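How Femel Gets Ready for Work

At Cindel, our learning workshop in Favley, there is a robot arm with the name Femel. Femel works at a white table with toy kitchen things on it: a plate, a cup, a strawberry, some bananas and a toaster oven. It looks like a game, but a robot must be prepared with care before it can pick up even a strawberry.

First comes the look-over. A grown-up switches the arm off and checks the cables. A cable is like a long arm vein for the robot. It must have enough room to bend, but it should not catch on the toys. If a cable is pulled too hard, the arm can lose its power or its messages.

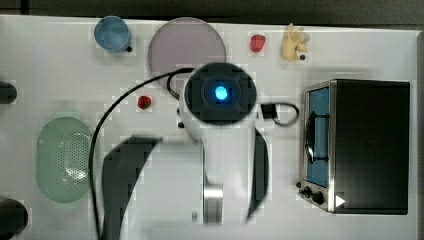

Next we wipe the joints with a soft, dry cloth. A joint is the place where the arm bends, like your elbow. Dust is small, but it likes to go inside. After over 600 hours of work, Femel goes to the Suominen repair shop, where they open the joints and put in new grease.

Then it is time for the table. Small black dots on the white top help us to find the right places again. Why is this important? You can find your cup even when somebody moved it. A simple robot goes only to the place it has learned – and if the cup stands somewhere else, the fingers close on air.

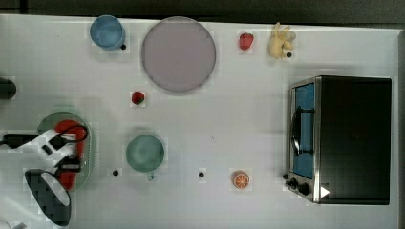 The last job is to test the gripper. Gripper is the word for a robot's hand. We let it open and close three times, slowly, and we listen. A scratching noise means that we stop and look for the reason. Everybody keeps their hands away from the table while the arm is on.

When Femel has a bad day, we write it in the blue notebook. Last October the gripper was dropping things, and the cure was very easy: two loose screws! We keep the small screwdriver in the drawer now, next to the cloth.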